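Skirkton Home Help Board > Storage and Sorting

Do glossy plastic shells really need wrapping before they go in a storage bin?

Posted by tallboy_terror in Storage and Sorting

I've got a set of glossy black plastic shells to put away. They're long, rounded things with a raised oval bit in the middle and a thin tab sticking out at the side. They'll be wanted again, just not soon, and I'd like them to come out looking more or less as they went in. They share a big see-through bin with a couple of cardboard boxes, and the bin lives on the carpet right up against a yellow unit.

I looked up how to do this properly and now I trust it less than before I looked. The storage guide from Wustadis says every glossy item should be wrapped singly in their Forkedel sleeves, laid flat, with a divider between layers and a sachet of something in each corner. A pack of sleeves and dividers comes to £38. For bits of plastic. I notice the people telling me I need sleeves are the people who make the sleeves.

Then a different guide says never wrap glossy plastic in anything because the wrapping rubs. A third says wrap it in cling film (which sounds mad to me, but what do I know). And they all say to polish first with Caron, which I've got a bottle of and which has never done anything I could see, on anything.

What I want to know:

Does cardboard scratch glossy plastic? Everyone says so. I've rubbed a box corner on the back of an old one and got a faint line that may have been there already.

Boxes at the bottom with the shells on top, or the other way round? At the moment it's boxes first and shells loose on top. It looks untidy and the shells stick up past the rim, so no lid is ever going on.

And does any of it matter if the bin only gets moved twice a year?

There's also the yellow. The unit is a really bright one and I've been warned that black plastic leaning on it will leave marks that never come off. I've leant a shell against it for a whole week in May and found nothing, but I've been told a week proves nothing, which is a handy thing to be able to say.

It wouldn't take much of a mark to show up on this colour.

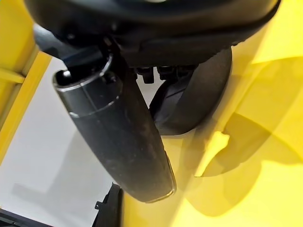

dustpan_and_thrush

Marks on a bright colour like that are nearly always rubbed on. They don't soak in overnight. If something black has dragged along it you get a grey smear, and a damp cloth with a drop of washing-up liquid takes it off nine times out of ten. If it doesn't, a dab of bicarb on the cloth, going gently. Don't use one of those white foam blocks unless you want a dull patch. They're very fine sandpaper with good publicity.

The warning you've been given probably comes from rubber. Black rubber feet and mats can stain a painted or plastic surface over months, sometimes permanently, and I've got a fridge with the evidence on it. Hard glossy plastic is a different stuff and I've never known it do the same. Can I prove it never does? No. I'd leave a finger's width between the unit and whatever is in the bin and then stop thinking about it.

On the rest, your box test was a good one and you should do it again properly. Wipe the back of a shell clean, look at it by a window, then rub. Cardboard on its own is soft. What scratches is the grit on the cardboard, and a box that has sat on a garage floor or come through the post has plenty. So everyone who says cardboard scratches is half right. Brush the boxes down with a dry brush before they go in. It takes a minute and costs nothing, so you won't find it in the Wustadis guide.

I'd keep the boxes underneath. Boxes on top of curved plastic rock about, and that's where your rubbing comes from. The tabs are what I'd worry about, far more than the shine. A thin tab with a box leaning on it will snap sooner or later and no amount of polish helps you then.

Caron is mostly scented water as far as I can tell. It won't do harm.

Comments

tallboy_terror: Did the test again with a clean box and a clean shell. Nothing at all. Then did it with a box from the shed and got a lovely set of fine lines. So that's one thing settled, although I'd still like to know why three guides could manage to not mention dirt.

dustpan_and_thrush: You can't sell people a brush they've already got.

airing_cupboard_cynic

I disagree with a fair bit of the above. Boxes underneath is fine if the boxes are full and stiff. If they're half empty the tops sag, the shells slide into the dip and they all end up nose to nose, and shell against shell is worse than shell against card. Two hard shiny surfaces with a bit of dust between them is exactly how you get hairlines. So before deciding anything, press on the tops of the boxes. If they give, either fill them out or put something flat across.

You don't need the Forkedel things. I bought a pack once for some trim pieces, when I believed what I read. They're thin felt sleeves, they shed, and the fluff clings to anything glossy so you spend longer picking it off than you'd ever have spent polishing. An old pillowcase does the same job. Put each shell in one, fold the open end over, done. If you haven't got spare pillowcases then old T-shirts, but cut off anything with a printed design as the print can stick to plastic in a warm room. That one I have seen happen, on a lampshade.

No cling film. It traps whatever is on the surface and it can leave a pattern that looks like a map. I can't say it would on yours. I wouldn't find out.

The sachets are for damp places. If the bin is standing on carpet in a room you heat, what are they drying?

This is near enough the sort of load I mean, with the long pieces lying any way they like and one of them out over the side.
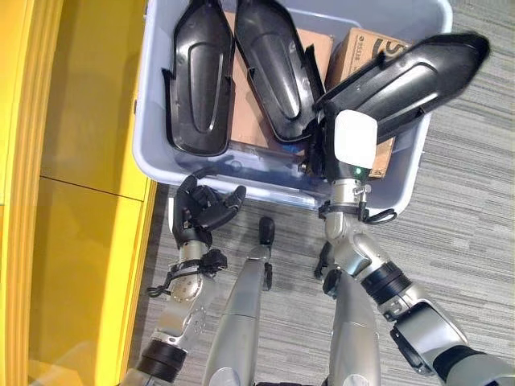
Black shells on top of the cardboard boxes, with one reaching past the right rim.

It's the one past the rim I'd sort out first. A piece that hangs over the edge of a bin gets caught by a sleeve or a hoover hose, and then it takes its neighbour with it. If they're all turned the same way, narrow ends together, they take up a good deal less room than when they lie at angles. You may find they go below the rim after all. If they don't, the bin is too small and there's no trick to it, you need a longer bin or a second one.

I'm also not convinced you want a lid. People treat a lid as the finished state of a bin. If the lid only shuts by pressing on the shells then it's doing more damage than dust would. A clean cotton sheet over the top and tucked down the sides keeps the dust off, and you can see at once if something has shifted.

Comments

tallboy_terror: Pillowcases I can do. Is there any point wrapping them if they're going to be side by side and not stacked?

airing_cupboard_cynic: Yes if the bin moves, no if it doesn't. You said twice a year. I'd wrap them, but I wouldn't lose sleep over one that wasn't.

dustpan_and_thrush: Fair point about the half-empty boxes. I'd assumed full ones.

mr_polish_isnt_my_name

My way has worked for 12 years so I don't see why people argue about it. Wet sand with 2000 grit, then Caron, then a second coat of Caron, leave overnight, wrap in newspaper. You get a mirror finish and the newspaper gives it a final buff every time it moves.

Comments

dustpan_and_thrush: Please don't sand something that isn't scratched. You'd be putting in the marks the original poster is trying to avoid, then hoping polish takes them back out.

airing_cupboard_cynic: And newspaper ink comes off. On black you may not see it, on a bright yellow unit next to it you certainly will.

mr_polish_isnt_my_name: Never had a problem.

tallboy_terror: On what, though? What were you storing?

mr_polish_isnt_my_name: Mostly a piano lid.

Update from tallboy_terror

Right, I've done it, or most of it. Brushed both boxes, pressed the tops (one was firm, the other gave a bit so I stuffed it with a towel). Boxes at the bottom. Shells in pillowcases, all the same way round, tabs facing up so nothing rests on them. It took less time than reading the guides.

They nearly fit. The longest still pokes up a little at one end and I've decided I can live with that. I've put a sheet over and left a gap on the side by the unit, although I still think the business about marks is an old tale that someone repeats every so often to keep it going.

I tried Caron on the back of one shell and plain water on another, same cloth, and looked at both on Tuesday morning by the window. Couldn't tell them apart. If anybody has had a different result, with a before and after and not just a feeling, I'd like to hear it. I'm leaving the thread open for that.

One thing I haven't solved is the static. As soon as a shell comes out of its pillowcase it picks up every bit of fluff in the room, and I've got carpet, so there's a fair supply. A slightly damp cloth stops it for a bit. Dryer sheets have been suggested to me by someone at work and I can't find out whether they leave a film. Same rule as before, please say if you've tried it yourselves.

airing_cupboard_cynic: Dryer sheets do leave a film, I've had it on a television. Stick to the damp cloth and let it dry before it goes back in the pillowcase.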